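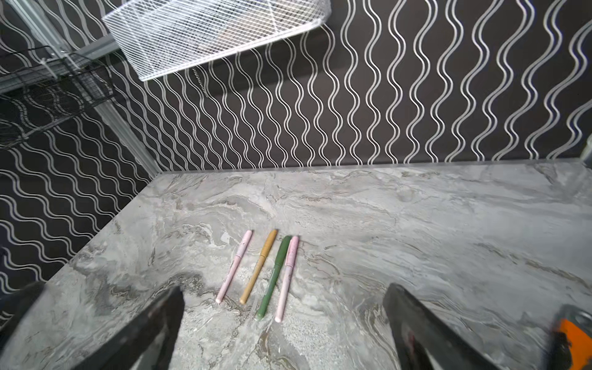
**Jobs › Part-time › Shop & Studio**

## Pen and paper person wanted at Delis

We're a small stationery shop in Brutonwood, and we're looking for a kind, steady person to join us two afternoons a week. If you're the sort who can't walk past a pink pen, or a mustard one, or a good deep green, without wanting to try it on the back of an envelope, then please do read on – you may be just who we're hoping for!

Most of the work happens at the counter and in the back room. You'd be testing pens before they go out, matching them into sets by color, wrapping orders and keeping the display tidy (it gets untidy very quickly, and we love that, because it means people have been trying things). You'd also help Dzifa Eshun with her letter-writing evenings, which started in June and have grown much faster than any of us expected.

You don't need shop experience. We'd like you to have neat handwriting, or at least handwriting you enjoy, and some patience with customers who need a long while to choose between two greens. The pay is $14 an hour, and you'll get a discount on everything we sell.

To apply, send us a letter, handwritten if you can, to Geum-ok Ji at Delis, 799 Yoo Street, Brutonwood. Tell us a little about yourself and which pen you used. Letters should reach us by 25 Sep 2026.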